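Kitchen tips from the Drumlow simulator

I spend my evenings teaching a pretend robot to tidy a pretend kitchen (yes, really!), and what I've learned keeps sneaking into my own cupboards. We ran 400 practice tries with the cabinets left the way I leave mine, then 400 more where every try began the same way: jaws open, nothing held, a pause to look. Misses dropped from 18 to 8. So, tip one: empty both hands before you reach for anything on a shelf.
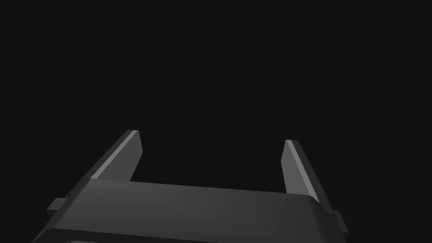
Precious Matlala wrote in to say she tried the empty-hands rule for a week and still knocked over the paprika, and did we ever test going in slowly? We did, Precious! Slowing down helped a little on the high shelves and made no difference on the counter.

Coming at things from underneath was the other big one. I always grabbed from above and caught the edge with my knuckles. Now I start low and wide, fingers well apart, and only close up when I'm level.
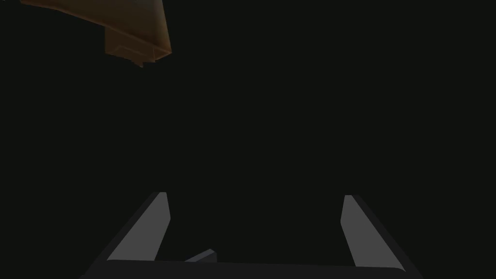

It feels silly for the first 15 jars or so, then your hands get used to it. Next I want to try it with lids, which the robot is terrible at and so am I.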